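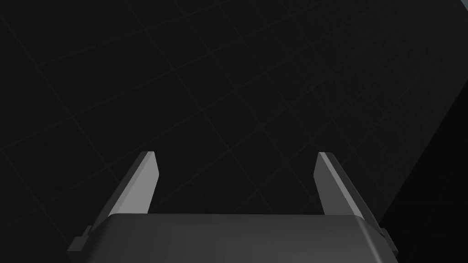
Planner news: the simulator week at Rerken

In March our small group moved the Pastach planner to the new simulator build. I want to report shortly what changed, as several readers asked about it after the last newsletter.

The biggest change is in how the two arms share their time. Before, Pastach planned the left arm first and the right arm had to accept what was left. Now both are planned in one step, and the planner gets 300 milliseconds to find a path. If it finds none, the arms stay where they are and the log says why. Of 500 runs in the bedroom scene, 106 ended with such a stop. This is too many, and most of them came from reaching over the long white cabinet.

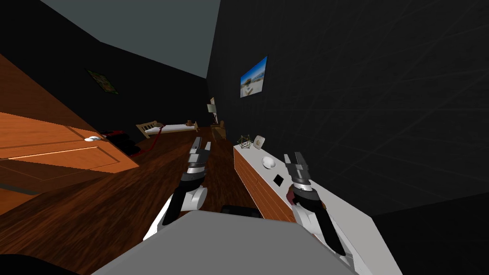 The cabinet top is hard for us because small things stand on it, and each one gets a safety margin in the collision map. With a bowl and a small dark red object on the same surface, the margins quickly grow together and the gripper has no way in. We made the margin smaller for the last 8 centimetres of the approach only. Kongkaew, our tool for replaying logs, now shows the margins in colour, so you can check which one blocked the path.

One thing is still open. The wrist view and the head view do not always agree on the height of a surface, and for now we trust the head view. The fix is planned for the Ganton release. If you have logs with this problem, please send them to the list before Thursday, with the settings file included.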